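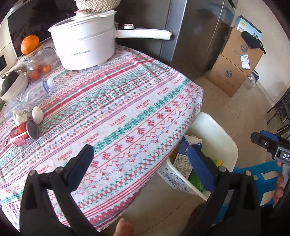

Tablecloth, red stars and teal diamonds.

Aug 15, 2025
Retell, replay of the Trikby withdrawals

Second full run of the replay against the Quezada test chain. Goal as before: take the withdrawal log from Trikby, send every entry again with play money, and see whether our ledger ends up agreeing with theirs. The first run ended with the two ledgers disagreeing about nearly everything except the date.

Setup
Same node as last time, fresh data folder. Manju rebuilt the fee estimator overnight and left a note on it that said "better now, don't ask." I asked. It used to take the median fee of the last few blocks, and on a test chain where most blocks are empty the median fee is nothing, so we were offering nothing and waiting with great patience. It now has a floor.

Log loaded: 3,610 withdrawals. Eight of those have no destination address. Ebbe thinks they were canceled before signing. I have put them in a side file called limbo and will not be thinking about them until Hjørdis gets an answer out of Trikby.

Run
Started after coffee. Went well until block 971, where the node decided it was on the wrong fork and rolled itself back. Everything we had marked as settled after the fork point became unsettled, and our ledger, which had never been told such a thing could happen, kept right on calling it settled. Ho-yin says this is what confirmations are for. Ho-yin is correct and was insufferable until lunch.

Changed the confirmation setting from one to six, wiped the ledger, started over. Slower. No trouble at the second fork, though it was a shallow one and I don't want to give us credit for it.

Results
267 mismatches at the end. Sorted them by hand, which I don't recommend:

Most are rounding. Trikby cuts amounts at eight decimals, we round. The total difference wouldn't buy a stamp, but the checker is strict and complains about each one with the same level of alarm.

A smaller pile are batched payouts. They sent several customers' coins in a single transaction and logged them separately. We replayed them separately and paid a fee each time, like tourists.

The rest I can't place. Amounts match, addresses match, and the timestamps are an hour out. Jacobus says daylight saving. I said blockchains don't have daylight saving. He said no, but the intern who exported the log does. Checking.

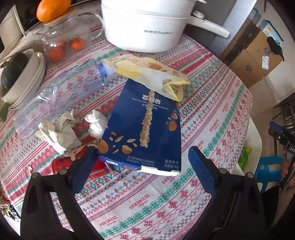

To do

Cut amounts where we now round, then rerun the checker only.
Teach the ledger to un-settle things. Manju has a branch, half done.
Write a batch mode before Kisberg sees the fee column.
Ask Hjørdis about limbo.
Timestamps: get the raw export, not the spreadsheet somebody opened and saved.

Kisberg want the report in October. I told them October was fine, before the rollback. Node left running on the spare machine, please don't update it.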